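Notebook, May, 3:40 pm. Sim rules, couch layout 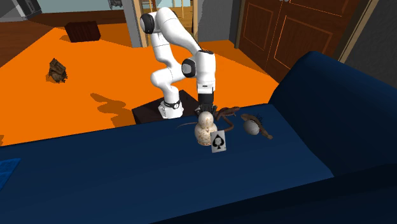
Rule 1, again: write down the seed before pressing run. I wrote this rule and have now broken it twice.

Rule 2: approach speed capped at 50 mm/s within 40 mm of anything soft. Tendeo's default is faster – much faster – and resets itself on reload, so check it every time.

Rule 3: a touch on the cushion counts as a contact. Log it. "It was only upholstery" has appeared in the Kukelero log 33 times, mostly in my handwriting.

Still open: does a fallen card count as a dropped object? Ask Sturau.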